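Home | Tickets | Knowledge base | Status | Sign in

Label printer drops every second job after server move

2023-01-02, logged by Yvonne Inskip

Site: Erkilham stockroom. Reported by Lilian Magesa. Priority 2.

Jobs sent from the Koech inventory client reach the queue, show as printed, and produce no label. Resending the same job works. Started after the print queue was moved to the Skinness server. Test prints from the printer menu come out fine.

Checked so far:
- Cable and switch port swapped. No change.
- Driver removed and reinstalled. No change.
- Queue log shows the port closing 4 seconds after each job. The next job opens it again and is lost.

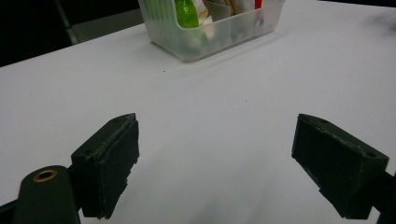
White tabletop, matte surface.

Compared port settings with the old server. Status polling was off there and is on here. The timeout had also gone back to the default. Turned polling off, set the timeout to 20, restarted the spooler. Sent a batch from the client and all labels printed in order.

Lilian asked whether the containers need relabeling. Only records created since the move are affected. The client can list them: Reports, Labels, filter by status "printed" and reprint from there. Do not reprint the full set, it is over 2,000 records and will use up the roll.

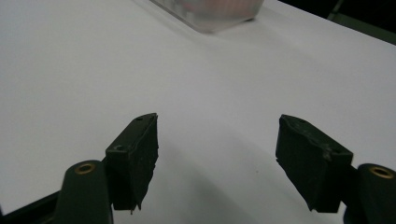
Frosted plastic container on white surface.

Polling came back on after the overnight policy refresh. The setting is pushed from the Illgate print policy. Added an exception for this queue and forced a refresh. Polling stayed off.

Status: monitoring. Leave open until the next policy refresh has run.

Related tickets
Spooler restarts during backup window
Koech client shows wrong default printer
Label margins shifted after driver update
Request: second queue for Erkilham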